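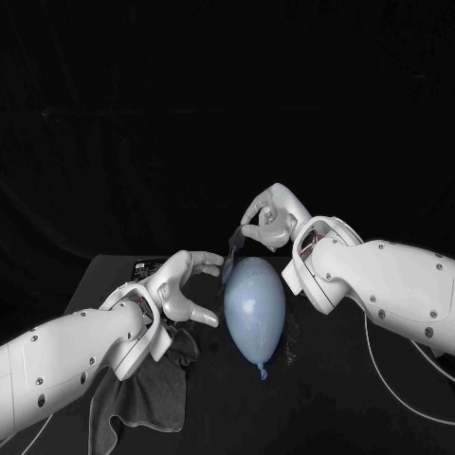 Capital requests for automation equipment are still judged on the purchase price, and institutions that budget this way will continue to be surprised. The Iltaris program asked its review board for a pair of arms with multi-fingered hands. It received a careful quotation, and very little was said about anything else. Yet a balloon on a black tabletop, with one white hand open at its side and the other bent over its top, calls for much that no quotation lists: spare fingertips, cable management, a proper work surface, and the hours of a technician. At Iltaris these items came to 18 percent of the first-year cost. None had a budget line.

The second omission concerns the work itself. Planners prefer tasks that resemble production, and they tend to regard soft or fragile articles as a diversion. This is a mistake in planning terms. Two hands pinching a paper tissue just over a balloon place demands on grip and coordination that a rigid part may never place on them, and an acceptance test should include such demands before the final payment is released.

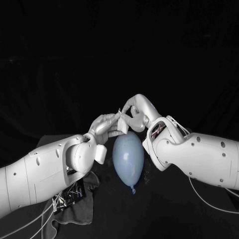

What a request should contain

A sound request covers at least 2 years of operation. It states who will maintain the hands, how many are held in reserve, and what becomes of the project while a unit is away for repair. The Brunano site set aside 2,000 hours of operator time and had used 71 percent of it by April – a figure that should be read as a warning to smaller sites. Consumables and hand tools also deserve a line, however modest the sum. 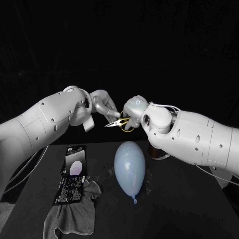

Two-handed work with a pair of scissors, a balloon on the table beneath.

The Komedari office now returns any request that omits these matters. Other offices should adopt the same rule before the next budget cycle opens.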